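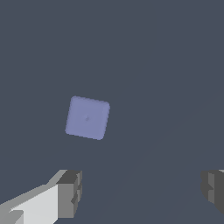 Little blue cube on slate gray.

So I finally did it. After most of a year of telling my wife I was "just looking," I drove out to Fostthorpe in February and came home with a Lomesell Coven in the back seat, buckled in like a toddler.

If you've never heard of Lomesell, don't feel bad. It's a tiny shop, and they don't advertise much. They make three or four electric guitars and one bass, and the Coven is the one people on the forums argue over. Single cutaway, set neck, two humbuckers, 25-inch scale. That last number is the part I cared about. I've been a 24 3/4 guy since high school and every time I try a longer neck I like the snap of the low strings and hate what it does to my bends. Twenty-five is supposed to split the difference, and I'd only ever played one for ten minutes at somebody's house.

The guitar was used, which is the only reason I could swing it. The ad said 700, it had been up for a while, and the seller had dropped it once already from something silly. I offered less, he said no, I said okay. That's how good I am at haggling.

The place selling it was Ó Ceallaigh, which is half repair bench and half consignment wall, up a flight of stairs over a dry cleaner. It smells like lemon oil and steam. The woman who runs the bench, Aisling Dunne, put it through a little combo for me and then went back to gluing a bridge on a twelve-string and left me alone for an hour. I can't tell you how much I appreciate a store that does that! I get so self-conscious playing in front of people who fix guitars for a living. I played the same five things I always play, then I ran out of things and played them slower.

First impressions, then. The neck is bigger than I was expecting. Not baseball-bat big, but there's some shoulder to it, and it stays pretty much the same thickness all the way up until the heel gets in the way. My left hand liked it right off. I've got a thin-necked guitar at home that cramps me up after two sets and I had sort of decided that was just my age talking. Maybe it was the neck all along (it could still be my age).

The neck pickup is the reason I bought it. I'm going to try to describe this without using the word "creamy." It's round on the bottom, and there's air on top that most of my other neck humbuckers don't have, so you can play a full chord up there with some gain on and still pick out the notes. Roll the volume back to six or so and it cleans up really nicely. I sat there doing slow minor-key stuff for way too long. If you grew up on the Latin-rock records my dad played in the garage, you know the kind of lead tone I'm chasing, where the note hangs there and then kind of blooms into feedback. I'm not there. But I'm closer than I was!

The bridge pickup, well. It's fine. It's a bit pokey and a bit thin and I have to turn the tone knob down to about where I'd normally leave it off the guitar entirely. Through the combo at the shop I barely noticed. Through my own amp at home I noticed in the first thirty seconds. I've lowered the treble side two turns and brought the screws up under the wound strings and that helped some. I may swap it. I've promised myself I'll live with it until summer before I start ordering parts, and if you know me you know what that promise is worth.

Setup stuff, for the people who like setup stuff. It came with tens on it and I switched to ten-and-a-halfs, mostly out of habit. The nut was binding on the G, that lovely little ping every time you tune up, so I asked Aisling to clean up the slot while I was there and she did it in the time it took me to find my wallet. She also told me the previous owner had the action jacked way up for slide and that she'd brought it down before hanging it on the wall. It's still a hair higher than I usually play and I've decided to leave it. I get a better note when I dig in. My vibrato's more even too, I think because there's more string under my fingertip to grab.

Fretwork is good. There's a tiny bit of wear on the first three frets under the plain strings, cowboy chord wear, nothing I can feel. The tuners are the locking kind and I went back and forth on whether I wanted those, and now I've changed strings on it twice just because it's so fast.

Weight: eight and a half pounds on the bathroom scale, which I worked out by holding it, then not holding it, and feeling bad about both numbers.

I took it to band practice a few days later. We've got a second guitar player who lives on his bridge pickup, all day, everything bright, and for years I've been stepping on him without meaning to. Having a guitar that really wants to be on the neck pickup fixed about half of that in one night. On the slow blues in A he took the first solo and I just held down chords underneath, and our drummer, who never says a word to either of us about tone, asked what I'd changed. I'll take it.

We also tried the thing where you trade fours at the end of a song with no plan. It was a mess. It was the most fun I've had at practice in months, though, and there were maybe two rounds in the middle where we were listening to each other and it got somewhere. He'd leave a phrase hanging and I'd finish it wrong and he'd laugh and use it. We recorded it on a phone and the phone hated it, so you'll have to trust me.

Amp settings, because somebody always emails: bass at four, mids at six, treble at four and a half, reverb barely on. I've got one overdrive in front with the gain almost all the way down and the level up, and that stays on. For solos I kick on a second one. No delay right now. I had one on the board and it kept making me sound better than I was playing, so it's in the drawer for a while.

What I don't like, besides the bridge pickup: the strap button on the upper horn is in a weird spot and the guitar wants to tip away from me a little when I stand up. The toggle switch is right where my hand ends up on big strums and I've knocked it into the middle position twice now, once during the quiet verse of a ballad. And the case it came with has one bad latch. I've put a luggage strap around it. It looks terrible.

To pay for it I'm selling the thin-necked one I mentioned, plus a chorus pedal and the little practice amp that's been holding up a lamp. I've got the guitar listed at 549, and the best offer so far has been 300 and a mandolin. I don't play mandolin. I did think about it overnight.

Next up I want to try it through a friend's 100-watt head, the kind you can't turn up past two indoors, and find out whether that bridge pickup wakes up with more behind it. If it does I'll stop complaining about it. I've also got to learn the harmony part for the new instrumental by our next practice, and I've been putting that off by writing this, so I'd better go plug in.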